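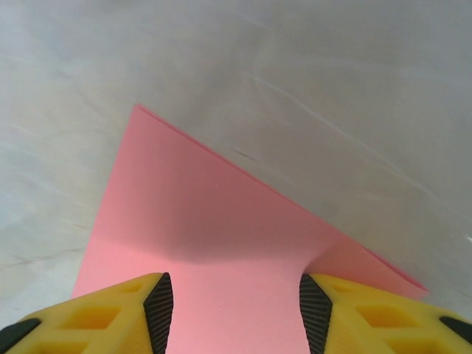
Ticket: Labels and booklet sheets printing 5 mm low on tinted stock
Product: Gineo print server, Avia driver package
Opened by: Itziar Bravo, Skulemex
Assigned to: Lauri Rantala
Priority: Normal
Status: Closed
Opened: June 3, 2022

Problem as reported

Jobs sent from the Gineo queue to the second-floor printer come out shifted down by 5 mm when the bypass tray is selected. Tray 1 and Tray 2 are fine. The shift is the same on every sheet. The bottom line of the footer is lost on most pages. Users noticed it on colored paper first, as the bypass tray is where they load it. White paper in the bypass tray gives the same result.

Printing the same PDF from a USB stick at the panel gives correct output.

Comment 1, Lauri Rantala

Please send the driver version, the paper size set at the panel for the bypass tray, and the paper size in the queue defaults. Also print the tray configuration page from the panel and attach it.

Comment 2, Itziar Bravo

Driver is the one installed with the October package. Panel says Letter for bypass. Queue default says Letter. Configuration page attached. Scaling is set to 100 percent in the application and in the driver.

Comment 3, Lauri Rantala

The configuration page shows a vertical offset of 0 for all trays, so the printer is not adding the shift. Steps to try, in this order:

1. Pause the queue and let the current job finish.
2. Print the test page from the server with Tray 1 selected.
3. Print the same test page with bypass selected.
4. Turn off "Use tray profile" in the queue properties and repeat step 3.

Comment 4, Itziar Bravo

Step 2 correct. Step 3 shifted. Step 4 correct. Turned the option back on and the shift returned.

Comment 5, Kirsty Skinner

We have the same thing on the Inthanon queue, different printer model, same driver package. The log has this line for every bypass job:

profile bypass: size=A4 override=yes src=import

Our panel is set to Letter as well. Tray 1 jobs have no override line.

Comment 6, Lauri Rantala

Thanks, that narrows it down. The bypass profile was brought in as A4 when the old queues were imported. The server lays the page out for A4 and the printer then places it on Letter. The queue properties window shows the queue default and hides the profile value, so it looks right from there.

Fix:

1. Stop the spooler service.
2. Open the profiles folder and make a copy of bypass.cfg.
3. In bypass.cfg, change size=A4 to size=Letter and override=yes to override=no.
4. Delete the cached file bypass.idx. It is rebuilt at start.
5. Start the service and send a one-page job.

Comment 7, Lertchai Kaewkla

Applied on both servers. On Inthanon the first job stalled until I cleared the job history, which had 3,286 entries. Unrelated to the offset, but I have set the history limit to 200.

Comment 8, Itziar Bravo

Footer is back on bypass jobs, white and tinted. OK to close.

Resolution: imported tray profile corrected. Display of the profile size in queue properties logged as a separate request.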